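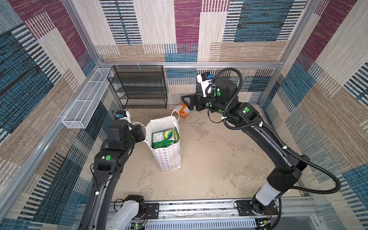 Section 4: Bagging up a gift order

4.1 Before you start

Read this section through once with your hands in your pockets. Most of the damage described in the returns log was done by people who had already started.

You will need the customer's order slip, one paper carrier with rope handles, the boxed goods, and a clear stretch of counter. The wire shelf rack and the wire-mesh basket are part of the station and stay where they are. Goods go on the rack, small extras go in the basket, and neither is a place for your lunch.

The floral-patterned carriers are for gift orders only. Everything else goes out in plain brown, however nicely the customer smiles. Vindia supplies the patterned ones in bundles of 10, and the last full count in the stockroom was 116. Floarea Ardeleanu orders more in July, and will not be hurried by tears.

4.2 Opening the carrier

1. Take one carrier from the bundle. If two come away together, put one back.

2. Hold it by the top edges and ease the sides apart. Flicking it open with a snap looks very professional and splits one seam in every bundle.

3. Press the base flat from the inside with your palm, working out to the corners. A carrier with a half-folded base will stand up until the moment you turn away.

4. Lay one handle to the back and one to the front or side, clear of the opening. A rope handle left inside will end up under the box, and you will find this out when you try to lift it.

Note: The ropes are knotted through the paper. Tug each one gently. If a knot slips, retie it or scrap the bag.

4.3 Loading the main box

5. Check the box against the order slip. Read the words on the label and ignore the colour of the box. Comance and Prideteo both pack in green, and both firms consider the other to have copied.

6. Turn the box so that its printed front faces the front of the carrier.

7. Tilt the carrier towards you, slide the box in at a slant, then bring both upright together. Dropping it in from above is quicker, as is the journey of the box through the bottom.

8. Look at the fit. The box may fill the opening completely, and it may stand as high as the rim. It should not bow the sides outwards.

Caution: Do not push down on a box that has stuck halfway. Lift it out, square up the carrier and try again. If it sticks a second time, use the next size up.

4.4 Small boxes

Small boxes cause more trouble than large ones, mainly by leaving. They tip over, slide behind the carrier and spend the afternoon at the foot of the rack while someone rings the customer to apologise.

9. Put small boxes in last, down the side of the main box, standing on end if there is room.

10. If there is no room, use a second carrier. Do not balance a small box on top and hope.

11. Before you close the order, look behind the carrier and along the bottom of the rack. Anything lying there on its side belongs to somebody. Match it to a slip before you put it back on a shelf.

4.5 Handing over

12. Bring both handles together above the box and lift the carrier a hand's width off the counter. Hold it there while you read the slip one last time.

13. If the base holds, set it down and call the customer. If it doesn't, go back to step 1 with a fresh carrier and a calmer manner.

Note: Heavy sets from Van Leeuwen need 2 carriers, one inside the other. Put the inner one in before loading. It has been attempted afterwards.

Torn carriers go in the paper recycling with the ropes pulled out. Queries about sizes go to Henk De Bruijn, who has a chart and would love to be asked about it.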